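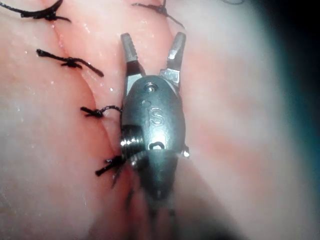 11 September 2021, Trultcombe bench

Working on jaw pose from the wrist cameras. The Achari tracker was losing the jaws whenever highlights on the metal saturated. Masked the saturated pixels before the edge fit and replayed the log: 1872 frames, lost track on 86. Most of the losses are close-ups with the shaft out of focus.

Kittipong moved the camera-to-tip transform into its own config file. Old launch scripts will fail until they point to it. Yaowalak has the list.

Thread segmentation is still poor where a strand runs over a blurred tool. The net calls the strand background and the planner sees two short pieces. Bongani wants to join them with a spline prior. I'd try more labels first.
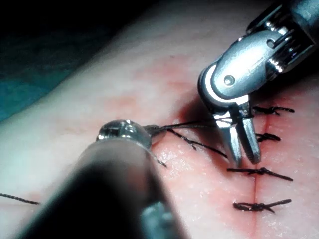 Thread between the left tip and the right grasper, jaws slightly open.

To do: rerun hand-eye calibration on both arms, cap jaw closing speed in the controller at 4 deg/s near tissue, ask Decha about the timestamp offset in the Wonder logger.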